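Tillthorpe Community House
Shared Kitchen and Tea Room Refresh: progress report to the Arkbridge Fund
Nov 6, 2025
Prepared by Syahrul Latuheru, Kitchen Coordinator

Hello everyone, and thank you again for your patience while we pulled this one together. It has been a busy stretch at the house and I'm glad to have something cheerful to send you.

When I last wrote, the old tea room cupboards had been emptied and we were still arguing (fondly, I promise) over what should go back in them. The chipped crockery has now gone. Most of it went to the mosaic group, who were delighted with it, and the handful of good pieces stayed with us for the front office.

The bigger job was choosing the new tableware. We had quotes from 3 suppliers and settled on Papadakis, whose price came in $370 under what we'd set aside. Colour mattered more than I expected. Several of our regulars have low vision and told us quite firmly that white plates on white tables were a nuisance, so we went looking for something they could pick out easily. The choice we kept coming back to was a purple plate with a teal cup, and I must say it has grown on me no end! The cup has flat sides, and people with sore hands have told us they like the feel of it.

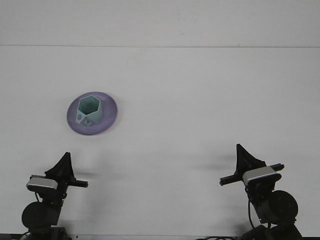
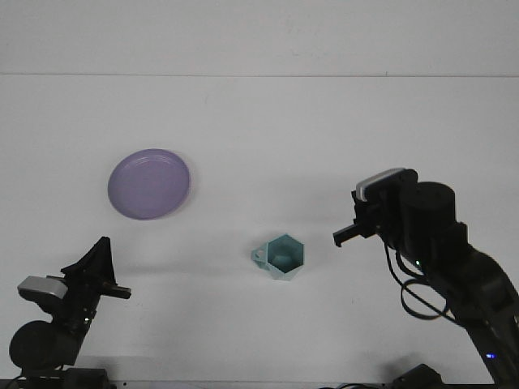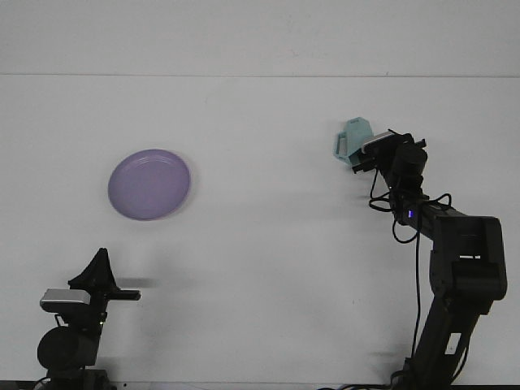
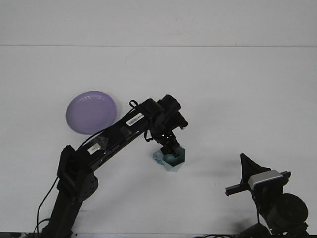
The purple plate on the white tabletop, with the faceted teal cup in all four photos.

We've ordered the full run in these colours. The first cartons are in the storeroom, and the rest should be with us in December, along with the Stumon drying racks that were held up at the warehouse. I had hoped to have the racks in by now and I'm sorry they've slipped, but the old ones will see us through.

On the money side, we've spent what we planned to on tableware and shelving. With your okay, I'd like to put the $370 towards large-print labels for the cupboard doors and a second trolley, as the one we have gets a fair workout on lunch days and has developed a wobble. The $1000 you set aside for the hot water unit hasn't been touched. Our plumber wants another look at the pipework behind the sink before he'll commit to a model, and I'd sooner wait for him than guess.

The Thursday lunch name has stuck, by the way, even though the lunch itself keeps moving about the calendar. We're up to 10 regular helpers on the roster and the washing-up gets done with a good deal of chatter.

Still to do before the next report: fit the racks, label the cupboards, settle the hot water unit and finish the touch-up painting near the servery. Do drop in for a cuppa if you're passing through Tillthorpe. I'd love to show you around.

Warm regards,
Syahrul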